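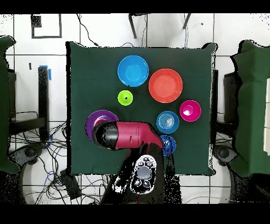
According to Maureen Entwistle, the away end at Marsden was never full before the coach scheme started, and she has been going since the club played on the old ground. Her remark was made in the first interview of this project and it set the question for the rest of the work: did subsidised travel change who goes to away matches in a semi-professional football league, or did it only make the trip cheaper for those who already went?

1. Background

Marsden Town play in a regional league with long distances between clubs. The coach scheme began two seasons ago, with Trultus as sponsor. Seats were sold through the club shop and later through the Humano ticket app. Before that, supporters drove or took the train, and for some grounds there was no train home after an evening kick-off.

The average home gate last season was 646. The club does not keep a separate figure for away support, so I had to rely on the ticket records of the host clubs where they would share them. Stanon Rovers were the most helpful and sent a full list of visitor sales by match.

2. Method

I used three sources: host club ticket records, the coach booking sheets, and interviews with supporters. The booking sheets covered 18 away matches. Two of these were rearranged at short notice and the sheets for them are incomplete, so I left them out of the tables but kept them in the discussion.

Interviews were done on the coach or in the clubhouse before departure. On winter matchdays the coach left at 1630, and most people arrived with only a few minutes to spare, which kept some of the interviews short. I wrote notes by hand and typed them up the same evening. 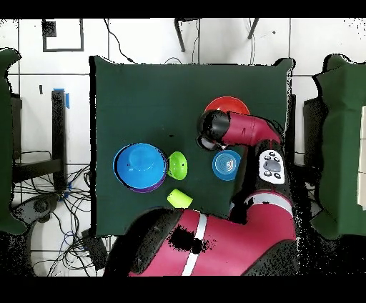
Waldemar Jakubowski disagreed with the idea that price was the main thing. He told me he would have paid double, and that what put him off before was getting back after midnight with work in the morning. Four other supporters gave a similar answer without being asked about the journey home.

3. Results

Total away tickets sold to Marsden supporters over the season came to 2959. This is higher than the season before the scheme, but the team also finished higher in the table, and the two effects are hard to separate. The match at Stanon was the best attended, and it was also a local derby with a promotion place at stake.

The booking sheets show that the same names come up again and again. New names appear mostly in the second half of the season, when the team was winning. Under-16s made up a small part of bookings until the club let them travel free with an adult in March. After that, family bookings went up and stayed up until the last match.

4. Problems with the data

Not everyone on the coach bought a ticket in advance. Some paid at the turnstile, and host clubs do not record which team a paying supporter follows. The app also lost its booking history for part of October. I filled that gap from the driver's paper list, where the surnames are not always readable.

5. Discussion

The scheme seems to have helped most with evening matches. For afternoon matches within an hour's drive, many supporters still went by car and said they would go on doing so. A further study should look at a season when the team is doing badly.
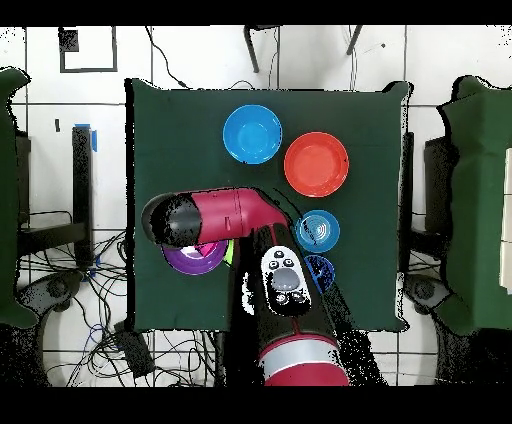 Fig. 3. Bowls and a red-orange plate on a dark green cloth.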